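Va hilo sobre comprar terreno rústico con camino compartido. Lo escribo a ratos y deprisa, perdonad las erratas. 8 de marzo de 2019, por si alguien lo lee dentro de mucho y las normas han cambiado. 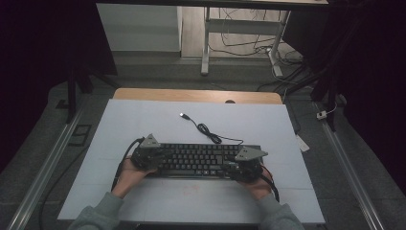

*Teclado negro, mangas largas.*

---

Contexto rápido. Finca rústica, ladera baja, valle del Uvel, lado de Urnavley. Más de 21 hectáreas entre pasto, monte y un trozo de huerta abandonada. Anunciada en Vindton con la frase mágica: "acceso por camino en buen estado".

El camino existe. Y está bien. El problema es de quién es.

---

Ojo con esa frase en los anuncios. "Acceso por camino" no dice nada jurídico. Puede ser público, puede ser privado con servidumbre inscrita, puede ser privado y que te dejen pasar de buen rollo. Las tres cosas se ven igual desde el coche.

---

En este caso: 655 metros desde la carretera hasta la portilla. Todos por la parcela de delante, que es de otro dueño. Ni una línea en la escritura. Nada de nada.

---

Primera llamada, a la agencia, Jaunzems. Respuesta: "ahí se ha pasado toda la vida".

Ya. Pues esa frase y un café.

---

Os resumo lo que aprendí, que igual a alguien le ahorra un disgusto. No soy abogado. Soy comprador pesado con mucho pdf abierto. Consultad con alguien que firme lo que dice, y más si estáis en otra zona, que hay derecho foral por ahí y cambia bastante la cosa.

---

Catastro ≠ Registro. Repetidlo. El plano del catastro os puede pintar el camino con un gris precioso y eso no os da derecho de paso. El catastro es para cobrar impuestos, básicamente. Sirve de pista. Buena pista, eso sí.

---

Truco: en el visor del catastro, pinchad encima del camino. Si os sale como parcela propia y con titular el ayuntamiento, suena a público. Si al pinchar os sale la parcela del vecino, mal asunto. A mi me salió la del vecino.

---

Luego la nota simple. DE LAS DOS FINCAS. La que compras y la que pisas para llegar. La gente pide solo la suya. La servidumbre interesa verla como carga en la del vecino, que es donde duele.

---

La mía: limpia. La del vecino: limpia tambien. O sea, ni servidumbre ni nada que se le parezca. En cualquier otro caso "limpia" es buena noticia.

---

Siguiente parada: ayuntamiento de Urnavley. Inventario de caminos. Pedidlo por escrito, con registro de entrada. De palabra te dicen que sí a todo.

Tardaron. Bastante. Me contestaron que el camino no figura en el inventario, "sin perjuicio de". Ese "sin perjuicio de" me lo he leído más veces que mi contrato de trabajo.

---

Que no figure en el inventario no significa que no sea público, cuidado. Hay inventarios hechos a toda prisa y con media comarca fuera. Fotos aéreas antiguas, planos viejos, mirad todo eso. En las mías el camino se ve, pero llega solo hasta una cuadra que ya no está. De la cuadra para arriba, hierba.

---

Así que la mitad de abajo igual era camino de siempre. La de arriba la abrió alguien con una máquina. Quién y con qué permiso, sigo sin saberlo.

---

Me preguntáis por la servidumbre forzosa. Sí, existe. Finca enclavada sin salida a camino público = puedes exigir paso pagando indemnización. PERO:

– es un pleito si el otro no quiere
– el paso va por donde menos perjudique al vecino, que puede no ser el camino bonito
– el ancho es el que necesite la finca, y ahí se discute hasta el aburrimiento

---

Y otro pero gordo. Lo de "llevamos toda la vida pasando". El paso es servidumbre discontinua, y en el régimen común esas no se ganan por usarlas mucho tiempo. Hace falta título. La inmemorial anterior al Código es otra historia, y a ver quién la prueba. En territorios con derecho propio cambia, insisto.

---

Vamos con el vecino. El de la parcela de abajo, vacas, tractor verde, señor muy correcto. Cero problema en que pase yo. "Por mi pase cuando quiera."

Y por escrito?

Silencio. Mirada a las vacas.

---

Lo entiendo perfectamente, eh. Tú pasas hoy con un coche. Mañana vendes y pasa un autobús. Él está protegiendo lo suyo. Si yo fuera él tampoco firmaba a la primera lo que le traiga un desconocido con carpeta.

---

Lo que desatascó la conversación: preguntarle qué le molestaba a él del camino. Dos cosas. La portilla que la gente deja abierta y el agua que baja en invierno y se le mete al prado.

Eso se arregla con una cuneta y un paso canadiense. Dinero, pero dinero finito.

---

Pausa, que tengo que salir. Luego sigo.

---

Vuelvo.

El vendedor. Que son tres, hermanos, herederos, y no se hablan mucho entre ellos. Yo contaba con que los papeles del camino fueran cosa suya. Ellos contaban con que fueran cosa mía. La agencia contaba con que no preguntara.

---

Consejo que me dieron y que paso tal cual: no firmar arras "normales" con el acceso sin resolver. Meter condición. Algo tipo: la compraventa queda supeditada a que se constituya y se inscriba servidumbre de paso a favor de la finca, con tal ancho, para tal uso. Si a tal fecha no está, se devuelve la señal íntegra.

Que lo redacte un profesional. No copieis esto, que lo he escrito con el pulgar.

---

Jaunzems puso cara de limón (por teléfono, se le oía la cara). Que eso espantaba a los propietarios, que había otro interesado. Siempre hay otro interesado. Debe de vivir en la agencia.

---

Al final tragaron. Plazo hasta julio.

---

Qué tiene que poner una servidumbre para que sirva de algo, según mi lista llena de tachones:

- ancho en metros, escrito. "El suficiente" no
- trazado con plano topográfico adjunto y coordenadas
- a pie, coche, tractor, camión. Decirlo. Si un día quieres hacer obra y no pone camión, prepárate
- tubería y cable por debajo, SÍ O NO. Esto se olvida siempre
- quién mantiene y cómo se reparte
- portillas: quién cierra, quién tiene llave
- que es perpetua y va con la finca

---

Lo de la tubería y el cable lo pongo otra vez, que es el fallo más tonto y más caro. Paso de personas y vehículos es UNA servidumbre. Paso de agua o de luz es OTRA. Puedes tener un camino magnífico y no poder enterrar una manguera en él.

---

Yo pedí las dos. El vecino dijo sí a la del agua, a cambio de una toma para un abrevadero suyo. Me pareció justísimo. La de la luz la está pensando. Igual tiro de placas y listo, no me quita el sueño.

---

Gastos, que lo preguntáis mucho. No voy a dar cifras, que luego las sacáis de contexto y cada sitio es un mundo. Partidas: topógrafo, notario, registro, impuesto, indemnización al vecino si la hay, y la cuneta. Preguntad cada una antes de ofertar y RESTADLAS del precio. Una finca sin acceso legal no vale lo que pone el anuncio.

---

De hecho oferté con esa cuenta delante, partida por partida, en una hoja. Sin drama. "Esto es lo que cuesta que tenga entrada." Rebajaron algo menos de lo que pedía. Me vale.

---

Cosa que casi se me pasa: hipotecas del vecino. Si la finca por la que pasas tiene una hipoteca anterior a tu servidumbre y se ejecuta, te puedes quedar con cara de tonto. Mirad cargas en su nota simple. La suya sin hipoteca, menos mal.

---

Y otra: que el vecino sea EL DUEÑO. Parece una chorrada. En el pueblo "el dueño" es quien siega. Luego en el registro sale un abuelo. Aquí la finca estaba a nombre de él y su mujer, gananciales, así que firman los dos. Menos mal que lo miramos antes de pedir cita en notaría.

---

Respondo a unas cuantas de golpe.

"Y si compro y ya me apaño con el vecino?" Puedes. Mucha gente lo hace. Luego el vecino vende, o se enfada, o hereda un sobrino de la capital con ideas. Y a ver a quién le vendes tú.

---

"El banco no dijo nada?" No hay banco en esto. Pero un tasador serio debería preguntar por el acceso. Si no pregunta, pregúntale tú a él.

---

"Se puede construir?" Otro hilo, otro infierno. Mi idea es pasto, arreglar la huerta y poco más. Para quien quiera casa: consulta urbanística por escrito ANTES de todo esto. Rústico es rústico, diga lo que diga el anuncio.

---

"Lleva río?" El Uvel pasa por el lindero de abajo. Y eso trae zona de servidumbre y zona de policía, y para plantar o vallar cerca hay que pedir permiso a la confederación. Las fotos del anuncio, todas del río. De la zona de policía ni mu.

---

"Vindton comprueba los anuncios?" Mi anuncio decía "buen acceso" y nadie me enseñó un papel. Con eso que cada uno saque sus cuentas. Escribí pidiendo que cambiaran el texto. Sigue igual.

---

Más cosas sueltas que aparecieron de camino:

– linderos. Un mojón caído y otro que yo creo que anda. Topógrafo con vecinos delante y acta firmada
– en escritura y en catastro no coincide la superficie. Normal, pero se arregla antes de firmar, que luego es pereza eterna
– colindantes con derecho de retracto en fincas pequeñas. La mía por tamaño se libra, la vuestra igual no

---

– arrendatarios. Hay vacas pastando? De quién? Con contrato? Un contrato verbal de pasto es un contrato. Preguntar en el bar vale, pero luego que conste en escritura que se vende libre de arrendatarios
– visitad lloviendo. En seco todos los caminos son buenos

---

Lo de visitar lloviendo fue lo que me enseñó el problema del agua en el prado. Fui con zapatillas. Mal. Volví andando con un calcetín menos.

---

Estado a día de hoy: arras firmadas con condición, topógrafo hecho, borrador de la servidumbre en casa del vecino. Se lo está leyendo un familiar suyo que entiende. Perfecto, que se lo lea quien haga falta.

---

La cuneta la pago yo y el paso canadiense a medias. Él pone la pala. Empezamos cuando deje de llover, o sea, a saber.

---

Si tenéis un modelo de cláusula de mantenimiento de camino entre dos fincas con uso muy distinto (él tractor diario, yo coche de fin de semana), mandadme por privado. A partes iguales me parece injusto para mí y por uso me parece imposible de medir. Ahí estamos atascados.

---

Edito lo del retracto, que me corrigen bien: hay más de uno, el de colindantes y el del arrendatario, y no funcionan igual. Lo miro con calma y lo pongo debajo.

Me voy, que me llama el topógrafo.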